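Nunbridge Notes
10/12/2019

A few posts on the Kiltau water rates, as people keep asking me what changed and I'm tired of typing it out in replies.

The old system charged every house in Kiltau the same fixed amount, plus usage. The fixed part went up in July. Most of us noticed on the next bill and not before. The notice was on page 3 of the insert and the insert looked like the usual ad for paperless billing.

My own reading went from 3,828 to 3,940 over the billing period. That's 112 kilolitres, and it's high for us. We had a running toilet in the back bathroom for most of it, so I'm not blaming the meter.

If you want to check yours, the meter is usually under a green or grey lid near the front boundary. Black numbers are kilolitres. Red numbers are litres and you can ignore them for the bill.

Write down the black numbers at night, don't use any water, and read the whole dial again in the morning. If the red numbers have moved you have a leak somewhere. Ours moved.
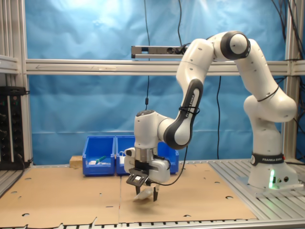
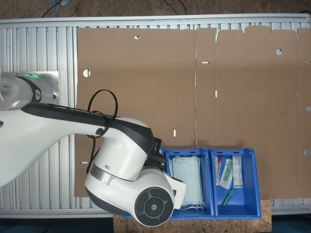
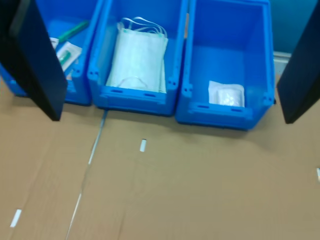

Filed under: Household and bills

Back to the bill. There are three parts to it now – supply, usage and sewerage. Sewerage is worked out as a share of usage, so a leak gets you twice, even if all of it went into the lawn.

You can apply for a leak allowance. The form is on the website under Accounts, then Concessions, which isn't where I'd have put it. You need a plumber's invoice that says where the leak was. A receipt from the hardware store for a new washer won't do, I tried.

Nunbridge is on a different schedule from Kiltau even though it's the same pipe. If you're on the Mahama Road side of the creek you're billed as Nunbridge. Look at the top right corner of your bill, it will say which zone.

Renters – you should only be paying usage, and only if the place has its own meter. Supply is the owner's. Check your lease anyway, a few of the older units in Helterer Court share a meter and the rules there are different.

Someone asked about tanks. The rebate is still open but it only covers tanks plumbed to a toilet or laundry. A garden tank gets nothing.

Phone line is quickest before nine. After lunch I was on hold for the length of a load of washing.

I've put in for the allowance and was told three weeks. Will post here when I hear.

Also, the new bins calendar is out and Kiltau's green waste day has moved to Thursday.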